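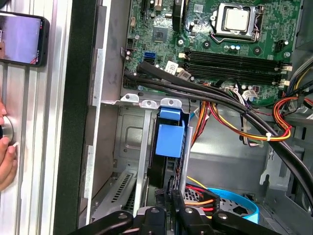
ok Sunday project. old Mosteck tower is coming back to life or its going in the recycling, one or the other

bought it used in April, sat under the desk ever since. fans sounded like a hair dryer. finally got the side off

cable situation: bad. whoever put this together ran the big black bundle right across the bottom of the board. one little white zip tie on the colored wires and thats it, thats the cable managment

plan is
new paste on the cpu
more memory
ssd in place of the old drive
reroute everything I can reach

thread continues if I don't lose a screw

lost a screw

found it. was in my sock

memory question for anyone who knows these older boards. do mismatched sticks matter if I'm just doing email and spreadsheets? have 2 from a dead Hellwig box and don't want to buy more

the drive cage with the blue tab, do I push or pull. scared of snapping it. manual pdf is 105 pages and says "release the caddy." great thanks

someone said squeeze and pull. trying after lunch

blew out the dust on the porch first. should of worn a mask

ok caddy's out!! squeeze and pull, you were right. drive label says 567 hours in pencil, no idea who wrote that or when

paste is on. pea sized. please do not start the paste argument in my replies

new cable ties from Arkport are too short for the thick bundle, so I chained 3 together. ugly but it holds

put the Hellwig sticks in. one long beep. took em out, reseated, pushed till the latches clicked. no beep

it boots. clock thinks its 2009, needs a battery too I guess

installing stuff now, gonna be a while. side panel stays off till tomorrow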